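Robot Club – minutes, Tuesday meeting, 6pm start

Present: Cameron Hollis (chair), Florencia Maldonado, Ulises Benítez, Catalina Cisternas. Aldana Orellana taking notes, joined ten past.
Apologies: none recieved.

1. Last minutes
Agreed. One correction – the spare cable was Ulises's, the club didn't buy it. Amended.

2. Burger task, where we are
Cameron went over the rules again for those who missed July. Entry is for the Trastard round, one burger, picked and stacked by the arm with no hands on the table once the run has started. Time limit is 227 seconds. Vetley have put in their team list already, we haven't. Catalina to send ours tonight. 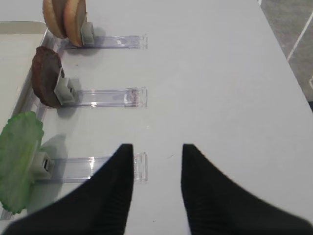
Picking order took up most of this item. Florencia wants the program to treat every pick the same, Ulises says no chance, the pieces are too different. Talked through the side with the buns, patty and lettuce, each stood up in its own clear holder. Lettuce is the worst as it's big and floppy looking and the arm has to come in high. Agreed a separate approach for lettuce, same grip height for everything else until we know better. Ulises to write it up before he changes any code please.

Also the start position. Should be a saved one, at the moment whoever is on the laptop jogs it by eye. Florencia to save it as HOME2 and delete the old ones.

3. Practice runs
Catalina has the log. 117 runs since the start of term, of those 13 finished inside the time. Cameron thought that was poor, Catalina pointed out most of the early ones were stopped on purpose. From now on log has a column for who stopped it and why.
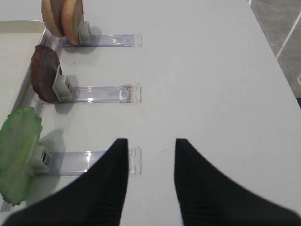

Gripper opening was raised again. Ulises has it opening all the way between picks and that costs time on every piece. Florencia would rather lose the time than knock a neighbour over. Left as it is for now, try a half open setting next session on the patty only.

Dropped pieces – if it lands on the tray we carry on, if it lands off the tray we stop and reset. Same as the rules. Please stop nudging things back with a pen.

4. Stacking
Tray position to be taped. Long chat about whether we build to the left of the tray or the middle. Left gives the arm a shorter reach on one side and a longer one on the other, so swings and roundabouts. Staying left.

Order of the stack as agreed is bottom bun, lettuce, tomato, patty, cheese, top bun. Catalina asked if tomato could go above the patty, Cameron said the sheet from Bakalis fixes it and points come off for a swap. 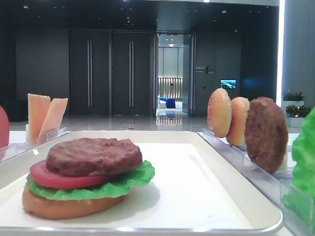
5. Cheese
Thin, so needs its own item aparently. Two problems: the grip has to be gentle, and it has to go from standing on edge to lying flat on the patty. Ulises wants to turn the wrist before the move across. Florencia wants to turn it right over the stack, last thing before letting go.
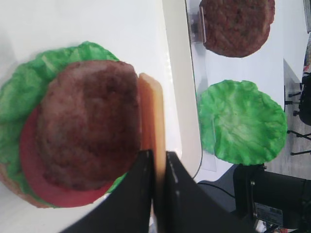 Catalina said turning over the stack is fine so long as the arm goes up first, otherwise the fingers catch the patty and the lot shifts. She would take the extra seconds. Ulises not convinced but will test both, ten goes each, same speed.

6. Kit and money
Mivine quote for new finger pads is in, Cameron has it. Fine if we order before half term. The old laptop from 2017 is too slow to run the camera view and the log together – use the other one for the log. Charger to be labelled.

7. AOB
Poster for open evening, Florencia has a draft, comments to her by the weekend.
Someone keeps saving over the main program. Save a copy with your initials.

Actions
Catalina – team list, tonight. New column in log.
Ulises – lettuce approach written up, cheese tests.
Florencia – HOME2, poster.
Cameron – pads order, tape for tray.
Aldana – these minutes round to everyone.

Next meeting same time, same room. Closed 7.20.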